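Quitting the meal kit, week one

So I cancelled Wameo on Monday. Over 800 dollars since the fall, for two people, one of whom (me) eats cereal standing up. Marisol Villalobos has been telling me to for months. Fine. She wins.

Plan is soup. Big batch, freeze it, done.
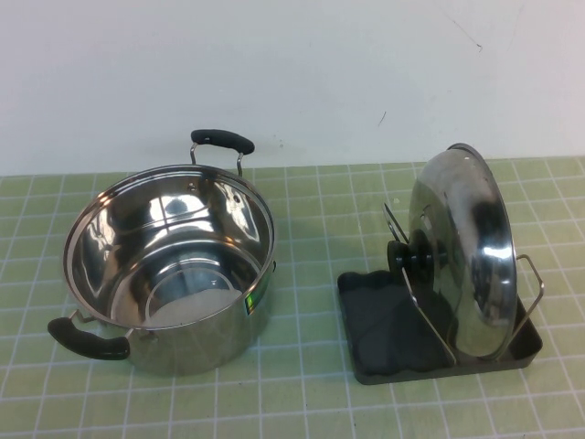

What I bought

Beans, onions, carrots, the cheap broth. $62 at the Hurnbridge market and teh freezer is full. That includes coffee, so not even a fair number.

Still have 6 little packets of Wameo sesame dressing. Keeping those.
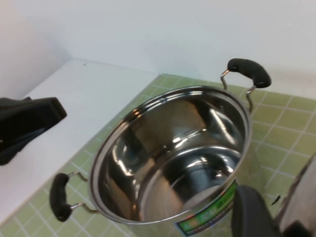

What I got wrong

Salt, mostly. Also didn't soak the beans long enough, dinner at 8 turned into dinner at almost ten. Toast happened. 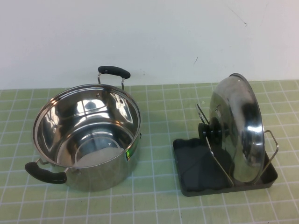
Do you miss the kits?

A bit, mostly the not deciding. Standing in the store at 6 with no idea is its own kind of tired. I've started keeping a list on my phone, it helps when I remeber to look at it.

Next week is lentils. Marisol swears by a splash of vinegar right at the end

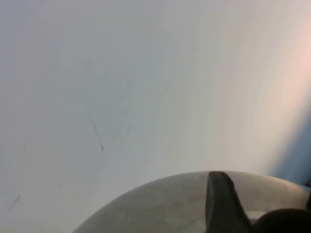
and she was right about the cancelling, so I'll try it. Might do a double batch if the freezer has room. Ok, late for work, more later.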